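# Chapter 4: Before the Heat Goes On

I learned to cook on a table about as wide as an ironing board, so forgive me if I get excited about empty counter space. This chapter covers what I call the setting out — the few minutes when you put your pot, your steamer and your produce where you can see them and have a good think before anything gets hot. My students at Kedau always wanted to skip it and get to the chopping. I did too at their age!

Start with the pot, because everything else gets arranged to suit it. I like stainless steel for this chapter's dishes, with a handle I can grab through a folded towel. Put it down first, then bring in the fruit and vegetables one at a time and leave them whole for now.

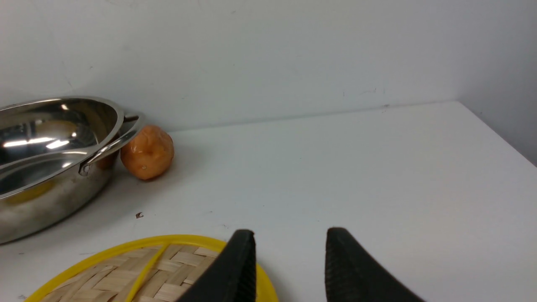 Leaving the fruit whole feels like wasted time to me, one student wrote in the margin of the first edition, when I could be peeling it already. Fair enough, and if you're making a single dish you can probably get away with it. But cut fruit starts to brown and leak while you hunt for the sugar, and a whole one will happily wait for you. I still peel too early about half the time, I'll admit (old habits).

Now for the steamer. We'll be using it in Recipes 4.2 and 4.5, and you'll want to know before you start whether it sits well over the pot you picked. Try it dry. A basket that rocks or slides with nothing in it is going to be a real pain once there's a load of dumplings inside and steam coming up at your wrists. The old Sotelo cookbook tells you to wrap a damp cloth around the joint, and that does help with small gaps — I've done it plenty of times.

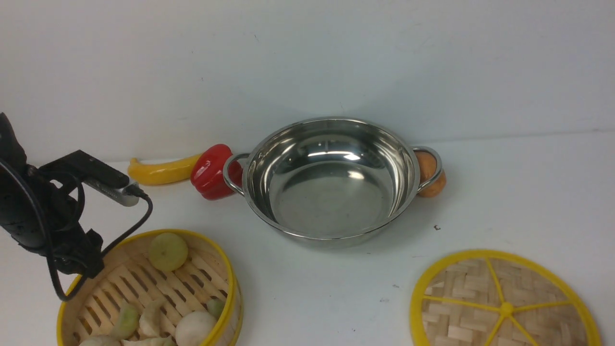 Figure 4.2. Bamboo steamer, stainless steel pot and red bell pepper set out on the table.

Take a good look at the inside of your basket as well. Food finds its way between slats, and starchy bits dry as hard as glue. Run a soft brush along the gaps, rinse with plain hot water, and let the basket air out completely before it goes back in the cupboard. Skip the soap, please! Wood holds on to the smell.

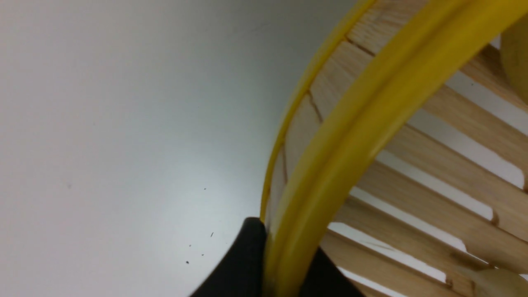 Can't I just line it with paper and forget the brushing? Sure, line it, I do it all the time with sticky buns. Poke some holes so the steam gets through, and brush it out anyway when you're done.

For Exercise 4.1, measure 500 grams of mixed vegetables and set them out beside your pot before you read the recipe.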